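Steel table in the tea room, marks and snacks (again)
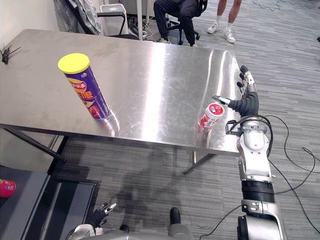 Ponley Site Social Club, Kitchen and Tea Room board

Started by padine_2235
Wednesday, December 14, 2011

Right, the new table. Stainless, brushed, big. Came from Tsao catering clearance, paid 124 quid for it incl. the van. Three questions before the Christmas do:

how do you keep the streaks off
is it ok for hot stuff straight on
can people PLEASE stop leaving snacks on it, tall purple can of crisps with the yellow lid, little red and white tub lying on its side. Whose?

Thats it. Need to get it sorted before we lay the food out.

----

mugtree
Wipe WITH the grain. Always. Damp cloth, drop of washing up liquid, then dry it straight off with a tea towel. If you leave it to air dry you get marks, water round here is hard as nails.

----

enen_fan
Baby oil. Tiny bit on kitchen roll, buff it in. Old place did all the worktops like that, came up lovely

----

mugtree
Not on a table people eat off, no thanks. Gets greasy and then every thumb print shows. We had it on the splashback at my mum's and it was a nightmare to get off.

----

enen_fan
You use too much then. I said tiny bit

----

Bay4Kettle
Crisps aren't mine but if they're going spare. Chinese writing on the label isn't it? Picture of the crisps at the bottom. Think the shop by Enen Road does those, or one like them. No idea what flavour, can't read it.

----

padine_2235
Not going spare. Asking whose. If nobody claims them by Friday they go in the raffle hamper.

----

Bay4Kettle
bit harsh

----

old_ladle
On hot stuff, steel itself won't mind but you will when somebody leans on it. Use mats. Plenty in the second drawer down, the cork ones, not the ones with the robins on those are mine from home and I want them back after.

Also are you putting a cloth on it for the do or leaving it bare? I'd say cloth. Looks like a chip shop otherwise.

----

mugtree
Bare. Cloth slides about on steel, we'd have the trifle on the floor. Did it in the old hall, whole lot went when someone caught the corner.

----

old_ladle
Clips then. Or a bit of that rubbery drawer liner under it. Honest it needs something, it's so shiny you get all the ceiling lights coming back up at you. Big white bands right across the middle. I'm not eating a sausage roll in that glare.

----

tinlid3404
agree with ladle re glare. Could just turn half the lights off?? Cheaper than a cloth

----

padine_2235
Can't do half, they're all on one switch. I asked.

----

enen_fan
Paper roll. The white banqueting stuff, tape it underneath at the ends. Bin it after. Sorted, no washing

----

mugtree
OK that I can live with. Tape on the UNDERSIDE though, not on the top, you'll be scraping glue off till Easter.

And while we're at it no scourers. Somebody will go at it with the green side of the sponge, I know they will. Scratches across the grain never come out.

----

old_ladle
They do come out a bit if you're patient. But yes no scourers.

----

quietcorner
The little red and white one might be mine. If it's got a white lid. Was on its side cos it rolls, wouldn't stand up for me. Will pick it up tomorow. Sorry.

Is the table staying where it is? Seems a lot of table for that room. Old one you could get round both sides with a tray.

----

padine_2235
Ta quietcorner. Staying put till after the do, then we'll see. Might go lengthways under the window. It's heavy, need four of us, so not shifting it twice.

----

tinlid3404
lengthways blocks the radiator

----

padine_2235
Only the end of it

----

tinlid3404
thats the end that works

----

Bay4Kettle
What happened to the old table btw? The one with 1906 carved underneath. Hope it wasn't skipped.

----

padine_2235
In the store behind the stacking chairs. One leg's gone. If anyone wants to have a go at mending it say so, otherwise it's in the way.

----

Bay4Kettle
I'll look at it. After Christmas mind. Swap you for the crisps

----

padine_2235
No

So far then: wipe with the grain, dry it off, paper roll taped underneath, cork mats, no scourers. Baby oil still arguing. Food list is on the other thread, still short of anyone doing a veggie thing and we've got three lots of mince pies.

----

enen_fan
not arguing, just right

----

old_ladle
I can do a quiche. Need the big dish back off whoever had it at the summer one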